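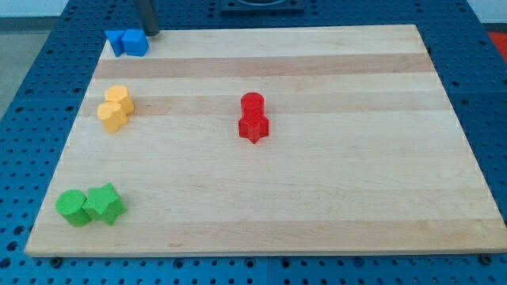

Coloured blocks sorted into pairs on the maple board at the Musgate workshop, with the arm above. Photo: Edit Katona

Musgate workshop draws up its shopping list for a second robot arm

If you have walked past the old creamery building on a Thursday evening lately and wondered why the lights were on so late, the answer is mostly paperwork. The Musgate Community Workshop has spent the better part of the spring working out what it would take to put a second robot arm beside the one it already has, and the members have now got as far as a written plan, a wish list and a rather long page of questions for the supplier.

The first arm, an Irka, arrived the October before last and lives on a blue perforated table in the back bay. Most of its working day goes to what the members call pairs, where coloured blocks are set out on a maple board and brought together by colour, blue beside blue and red beside red. It is plain work and a bit slow to watch, but it is how the beginners' course learns to set a grip and plan a move, and it is how the more experienced hands check that everything is still lined up after somebody has bumped the table.

The trouble, if you can call it that, is that the course filled up. There were 26 names on the list for the last intake and one arm to go around, and Keith Kershaw, who looks after bookings, found himself moving people into early mornings and Sunday afternoons to give everybody a fair turn.

"We had a retired dairy farmer and a Year 10 student sharing a slot and getting on like a house on fire, so it hasn't all been bad," Mr. Kershaw said. "But you'd wait a fortnight, get your hour, and spend half of it remembering where you'd left off. You can't learn much that way, and I felt for them."

So a small planning group was formed, with Jiahui Lu doing the sums and Krisztina Kelemen ringing around for prices. They looked at three ways of going about it. One was to buy a second Irka outright, to match the first. Another was to lease a somewhat larger arm from Vörös, the equipment firm with the showroom out on the highway. The last was to leave the arm alone and put the money into longer opening hours, which had its supporters and still does.

Ms. Lu said the price of the arm itself turned out to be the easy part. What took the evenings was everything that goes along with it: a second table, the fingers for the gripper, a spare set of cables, the electrician, the insurance, and somewhere to put it all when the quilters need the floor.

"I started with a single line on a page and by the time we'd all had our say it ran to two sheets," she said. "I don't mind that a bit. I would much sooner have the arguments now, over a cup of tea, than when the crate is sitting in the driveway."

Some of the lines on those two sheets are small but have been dearly argued over. The group wants 160 hours of machine time set aside for the course each year, whichever arm is chosen, before any outside bookings are taken. It wants a repair fund started from the first month, with $100 put in every month and left alone. And it wants the blocks and the board counted as equipment in their own right and replaced on a schedule, a request that came from the course tutor, Han-gyeol Seol.

"People laugh when I bring up the blocks at a budget meeting," Mr. Seol said. "But think about what we ask of them. A cylinder is easy to hold. A star with five points is a different story, and you have to decide where the fingers go. If the edges get chewed up then the learner is fighting the block and not learning the grip. They cost very little beside an arm, so let's write them down and be done with it."

He would also like the second table to match the first, right down to the spacing of the holes, so that a board or a fixture can be lifted off one and bolted onto the other without anyone hunting for a drill. Ms. Kelemen has passed this along to both firms and is waiting to hear back from one of them. She has asked each to quote with delivery and set-up shown separately, after an early quote lumped the lot together and left the group scratching their heads for a week.

The lease has its attractions. It would spread the cost and bring a service visit with it, and the bigger arm could handle some of the heavier jobs that local makers have been asking about. Against that, tutors would have two kinds of controller to teach, and the course notes, which Mr. Seol rewrote over the winter holidays, would need doing again. Members who spoke at the last meeting were leaning towards the matching arm, though there was no vote taken and several people wanted to see the final figures before they said one way or the other.

There is some help on the way. A grant application has gone in to the Zultbridge skills fund, and a bake sale and tool swap in the creamery yard brought in $592, with special mention due to whoever made the rhubarb slice. Ms. Lu has kept the grant out of the main budget altogether and put it on a page by itself, so that the plan still adds up if the answer is no.

The full plan, including both quotes and the case for longer hours, will be pinned up by the front counter at the workshop, and there is a copy at the library for anyone who would like to read it sitting down. Written comments can be left in the box beside the kettle. Members will meet on Thursday at 7 p.m. in the front room to go through it line by line, and visitors are welcome to come along and listen. Tea and coffee will be on, and Mr. Kershaw asks that anyone bringing a plate put their name on the bottom of it.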